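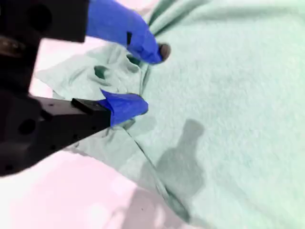
How often should I wash my towels?

Every three or four uses for a bath towel, every day or two for a hand towel, and after every go for anything you've used at the gym. I know that sounds like a lot. If yours dries out properly between showers you can stretch it a bit, but if it's been sitting in a heap on the bathroom floor then it goes in the machine, sorry.

Do I need to wash new towels before I use them?

Please do! New towels usually have a finish on them from the factory that makes them feel lovely in the shop and then they just push the water around your back. One wash gets rid of most of it, two is better. I do mine warm, on their own, with half the usual detergent and nothing else. The first wash makes a shocking amount of fluff, so clean the filter afterwards (I forgot once with a set of six and had to fish a grey sausage out of the pump).

Why have my towels gone hard?

Nine times out of ten it's too much detergent. The loops hold on to it, it doesn't all rinse away, and the whole thing dries like a doormat. Hard water makes it worse and I live in a very hard water area, so I've had plenty of practice. Try this: wash them hot with no detergent at all and a mug of white vinegar in the drawer, then run an extra rinse. Don't mix the vinegar with bleach, ever. Give them a really good shake when they come out, the sort where it cracks like a whip, and then hang them up. I do this every couple of months and it does bring them back.

Can I use fabric softener?

I wish you wouldn't. It coats the fibres, so you get a towel that feels gorgeous and dries nothing. I used it for years and wondered why I was always damp. If you really love the smell, put it in with the bedding instead.

What temperature?

Sixty for plain white cotton, forty for colours, and always look at the label first because some of the fluffier ones are part polyester and don't like heat. Pale colours are more forgiving than dark ones. My mint green lot have been through the wash I don't know how many times and they still look minty, whereas the navy ones went a sort of sad slate within the year.

How do you fold yours?

Thirds the long way, then in half, then in thirds again, with the fold facing out of the cupboard. That gives you a fat little block that stacks without sliding. Lay the towel out flat on a table or the bed before you start, smooth it from the middle outwards with your forearm, and get the corners square. If the corners are off at the beginning they'll be miles off by the end and you'll have to start again. For a small cupboard, roll them. I've gone back and forth on rolling and at the moment I'm a folder.

My towels never fold neatly, what am I doing wrong?

Probably nothing, towels stretch. The woven band near each end shrinks more than the rest of it, so the ends pull in and the middle goes baggy. Tug the band out to its full width while the towel is still damp and it'll behave much better. I also find it easier to pick the edge up in a small pinch, right at the hem, than to grab a great handful.

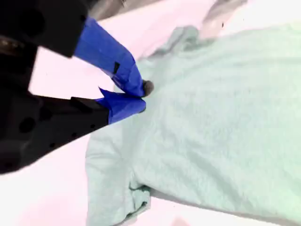 Grabbing a handful drags all the cloth underneath along with it, and then you've got creases in the bottom layer that you can't get at. So a little pinch at each corner, lift, carry it over, put it down, and smooth. Thick bath sheets are awkward whatever you do. I fold those over the back of a chair.

How many towels does one house need?

Two bath towels each, two hand towels per basin and a couple of spares for visitors. We have 24 in total if you include the beach ones and the horrible old ones for muddy days, and that's too many, but I can't part with any of them.

Which towels do you buy?

I get asked this more than anything. My everyday ones are Flinwood, which I've had for ages and bought in the sale. Plodero do a thinner one that dries really fast and is brilliant for taking swimming. I tried the Ichikawa hand towels as well and they're very nice, just a bit small for my liking. I pay for all of them myself and no one sends me anything (I'd say so if they did!).

Where do you keep them all?

In a tall narrow cupboard from Nasasier on the landing, bath towels at eye level and everything else wherever it'll go. Leave the door open for an hour if you've put anything away that might be the tiniest bit damp. One musty towel will make the whole shelf smell and you'll be washing the lot.

How do I get rid of a musty smell?

Hot wash, and add half a cup of soda crystals to the drum before the towels go in. Don't overfill it, they need room to move about. Then dry them straight away, outside if there's any breeze at all. If they still smell after that, it may be the machine, so run it empty on its hottest setting and give the rubber seal a wipe. Mine was disgusting under there.

What do I do with old ones?

Animal rescues are often glad of them, but ring first as some are full up. Otherwise cut them into squares for cleaning cloths. Zigzag round the edges if you've got a sewing machine, or you'll have bits of thread all over the kitchen.

Can I ask you something that isn't on here?

Of course, leave it in the comments. There were 319 of them the last time I looked so I might take a while, but I do read them all. Stain questions are better on the stains page.

Last updated 8 February 2021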